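Mawar Pelupessy still gets excited when a side panel comes off. She has opened 531 desktop computers at the Simcombe repair bench, and she says the fun hasn't worn off one bit.

"People expect a mess of wires," she says. "Then they see a board – all those traces, the slots in a row – and they lean right in!"

Her favorite part to teach is memory. "You press on the little latches and it feels like opening a tiny door. I love that." Beginners often rush to the processor, she adds, but she has them find the power connectors first. "Learn where everything lives. After that you can fix so much."

Her next class covers older office machines.

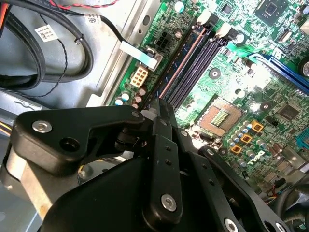 Memory slots with white latches on a green motherboard.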